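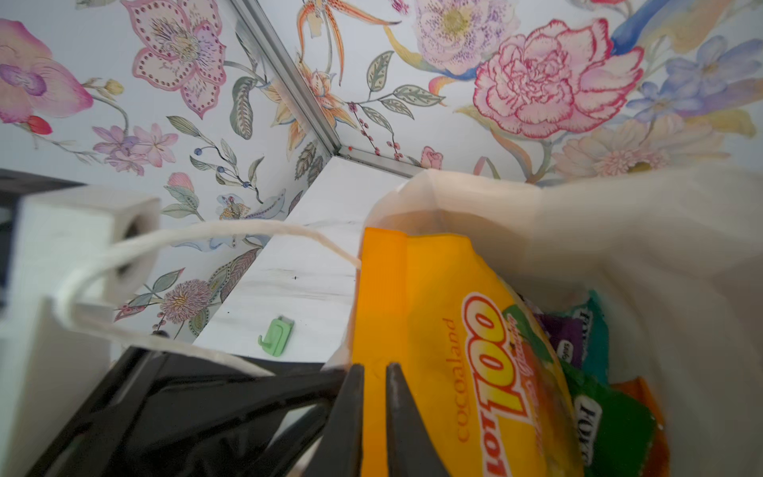
We have spent most of May arguing over grippers, and the shopping bag has settled more of it than the spec sheets did. The two on trial were the Jemik, which costs more, and the Haslam, which came with a longer cable and a shorter manual. Both were given the same job on the same arm: fetch the groceries out of a bag and don't bring the bag as well. Blocks are easy, and every gripper we've ever bought has been marvellous with blocks. A big glossy packet of Cocoaland snacks standing in the mouth of a crumpled white plastic bag is another matter, with a thin twisted handle looping about at just the height the fingers like to work. The crimped seam along the top looks like a gift to a pair of narrow fingers. The Jemik treated it as one. The Haslam preferred the handle, and went on preferring it until we lowered the approach by 9 mm.

We ran 60 picks with each. The Haslam dropped or missed 17 and the Jemik nearly as many, though it was quicker about it. The small packets further down were the trouble for both, and the Stondik controller didn't help by stopping for a think whenever the wrist passed 335 degrees. Cestex have promised us a firmware fix, as they did last time.

Paper bags went better. They hold their shape, and the wrist camera gets a decent look at the creases in the bottom.
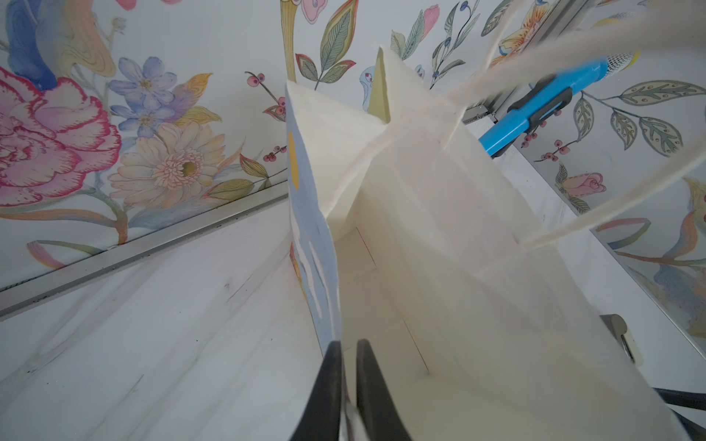

Fingers just inside the near rim of the paper bag.

The Haslam goes back at the end of the month unless somebody can find its box. Anyone with a spare set of soft fingertips to fit the Jemik is asked to bring them to the bench before lunch, when the arm is still in a good mood.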